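4.2 Bread handling with the Prirkasik kit

We rented the kit from Clunico under their standard lab plan, the one without on-site support. Prirkasik is the name for the whole package: gripper, finger set, wrist cable, driver and the grasp planner, which Clunico licenses from Dromeck. The arm is not included. Ours was already in the lab and the adapter flange fit with no machining. Setup took one afternoon, most of it spent on the driver, which wants an older kernel than the one we run. See Section 3 for the arm and control PC.

The food module is sold as an add-on. The manual claims it handles "soft baked goods of irregular shape" with no retraining. No numbers are given for this, so we ran our own. Bread was picked as the test class for three reasons — it dents, it sheds crumbs, and no two pieces are the same. We used a woven wicker basket instead of a flat tray. The rim matters. Most vendor demos use trays, and a rim takes away the low side approaches that the planner seems to prefer.

Each trial is one pick from the basket. A trial counts as a success if the piece is lifted clear of the rim, held, and set down on the table with no visible tear in the crust. Total trials 300, split evenly over 6 basket layouts. Pieces touching each other in some layouts, apart in others. Fig. 3 shows a layout with a round bun and a braided loaf side by side.
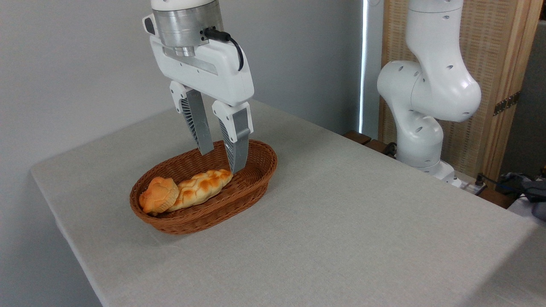

Figure 3. Gripper over the basket, fingers open. Round bun at left, braided loaf next to it.

Overall success was 87 percent with default settings. Almost all of the failures were in the touching layouts. Two modes. First, the planner puts a finger in the seam between two pieces and the seam is too narrow, so the neighbor gets pushed along with the target. Second, rim contact: the planner models the basket as a smooth bowl, but the real rim is thicker than the model and one finger catches it on the way down. The force guard then trips and the whole cycle restarts from home, which costs around 8 seconds. Clunico support (we wrote to them in May) said the bowl model can be swapped out for a mesh but this is a paid option and we did not test it.

Braided loaves were harder than we expected. The raised segments give good purchase if the fingers close across the braid, much less if they close along it. The planner does not know the difference. It fits an ellipse to the top view and closes on the short axis, fine for a loaf with an even outline, not so fine when a bun hides one end and the ellipse comes out wrong. Onni Nieminen wrote a small patch that masks out the neighbor piece before the fit. The patch is not part of the results above and we report it seperately in Section 5.

Grip force. The default is set too high for bread in our view. At default the round buns came out with dents on both sides, which the success rule above does not penalize. A stricter rule would lower the score and we are aware of this. Force can be changed per object class in the config file but not per trial, and a restart of the driver is needed every time. 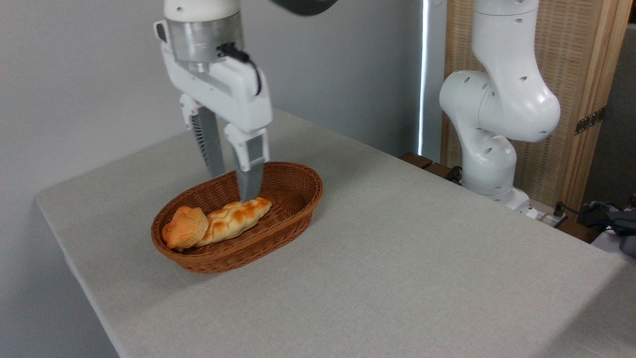
Approach angle was the other setting we touched. Stock value is straight down. A slight tilt at the wrist helps one finger clear the rim when the target lies near the basket wall, and the planner does allow it, though the option is buried in the calibration menu and the manual gives the sign the wrong way round. With tilt on, the rim contacts got rarer. We have not run enough of these to give a rate.

Finger pads need cleaning. Crumbs and glaze build up and the hold gets worse over a session. The kit comes with one spare pair and the pads swap by hand, no tools. Clunico lists the pads as wipe-clean only. We brushed them between layouts and wiped them at the end of the day. A cleaning schedule in the manual would of helped.

We also tried the Um finger set, a third-party part sold for the same mount. Wider and softer. Fewer dents on buns, but it could not get into the seam between touching pieces at all, so we dropped it after the first layout and went back to the stock fingers.

On price: the food module nearly doubles the monthly fee. For separate pieces in an open tray the base planner would probably do the same job, and a group with only that need can skip the module. For cluttered baskets the module is needed, but then so is the mesh option, and the two together put the kit outside what our lab would pay past the rental period. Cycle times are given in Table 2.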